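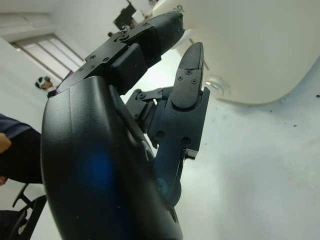 Can visitors try the robot hand themselves on the open day? Children and adults both can, if they first sit through the short safety talk, and one member of the Gendmont staff stays beside the stop button the whole time.

The open day on 19 May 2019 was our third, and 875 people came through the gate. The longest queue was for Petek, the project in which Boris Dimitriou and his group teach a hand to take hold of things it has not met before. They gave 29 short demonstrations between morning and closing, each with time for questions. The work began in March of last year, and Boris told visitors very openly that it goes slowly – a good week brings one new object.

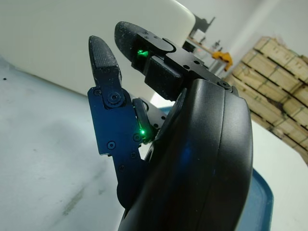 Most questions were about grip. Ansel Nakamura, who answered them for nearly four hours, explained that pressing harder is seldom the solution, and that a hand must first touch in the right place. He asked people to look at the dark pads on the fingertips, with their fine dotted texture, and to compare them with the smooth plates and screws lower down the finger. A lady from Skasen wished to know if the pads wear out. They do, and the group keeps spare ones in a drawer.

Those who could not get a place may write to the front office, which keeps a list for smaller visits. Groups should have no more than 4 persons, and school classes are asked to write separately.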